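Search the help boards Go All boards Robotics & Clubs Newest first

Our practice recordings for putting food in a mini fridge keep coming out useless. How do other clubs run this?

I help out with an after-school robotics club, and this semester the students picked a project I really love, which is teaching a small arm to put groceries away. They do it the way a lot of groups do now, with hand-held grippers. A student holds the gripper, picks something up off a plate, puts it in the fridge, and the recording of that becomes one practice run for the arm to learn from. The kids named the project Kindness, because the idea is that it would someday help a grandparent unload a bag of vegetables, and I haven't had the heart to suggest anything catchier!

We have 225 runs recorded so far. When we went through them last week, we threw out 41 straight away, mostly because the vegetable slipped or the student bumped the fridge door. The rest look okay to me, but the arm trained on them does poorly. It gets to the eggplant fine, closes on the wrong part of it, and then swings in toward the door and stops. Carrots are a bit better. Round things are hopeless, but we expected that.

We take turns, so every student has their own style, and the fridge gets moved a little whenever somebody sets up. We have until the showcase in December, so there's time, but I'd hate for them to spend the whole fall recording things we can't use. Should we be stricter about how they hold the gripper? Or do we just need a lot more runs? Any advice from people who have done this with teenagers would be so welcome.
Posted by Onuoha, Apr 28, 2023

Wakholm

Oh, I feel for you, we went through the very same thing with our group, and it took us most of a school year to sort out. I'd look at the students' habits before you go chasing more runs. More than 200 recordings of one simple job ought to show you something, even if it isn't pretty.

The first thing we did was agree on where to grab. With a long vegetable, one kid will take it by the thick end, another in the middle, another by the tip, and they all work fine in a human hand, so everybody believes they're doing it right. The arm ends up with a muddle of all three. We had our students talk it over and settle on the middle for anything long. They argued about it for an entire afternoon (it was one of the better afternoons we had, to be fair) and then they stuck to it.

The second thing is speed. Teenagers are fast. They've done the motion fifty times, they want to get to the snack table, and they whip the thing into the fridge. Ask them to move like they're carrying a full cup of soup. We also had them pause for a breath before closing the jaws and again before letting go.

As for the door, I'd open it all the way every time and have them come in from the front, nice and wide. Ours kept clipping the edge until we did that. You can bring back the half-open door later on, once the easy version works.

I would not fuss too much over the fridge moving around. A little of that is good for it, as long as the fridge stays where the student can reach the inside without twisting a wrist. What you don't want is the fridge in one spot for all of one student's runs and a different spot for all of the next one's. Mix them up. We went down to groups of 6 runs and then swapped both the student and the setup, and that made a bigger difference than anything else we tried.

Last thing, and then I'll let you go: watch a few of the bad ones together with the kids, at half speed, with no blame going around. Ours spotted problems in each other's runs that I had walked right past.

Arel

just get more data. also try a softer grip pad, eggplant skin is slick. we used the rubbery shelf liner from the kitchen aisle, cut it to fit and taped it on. change the pads on ALL your grippers at the same time or the recordings won't match

Comments

Onuoha: Thank you both so much! We talked about the grabbing spot on Tuesday and they voted for the middle too, though two of them are still holding out for the stem end. Going to try the soup trick next. And shelf liner is a great idea, I have half a roll of it at home.

Wakholm: Arel is right about the pads, I'd forgotten that one. Check the tape every session, ours used to creep.

Arel: yeah mine peels too. double sided is better

Onuoha: Adding a picture from our table in case it helps anybody see the setup. If you notice something we should change, please do say so, I won't be offended a bit.

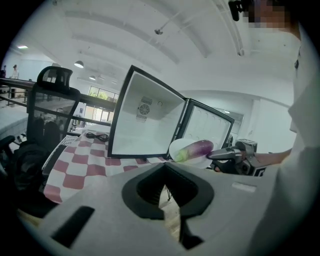 Eggplant run at the mini fridge, door open, plate in front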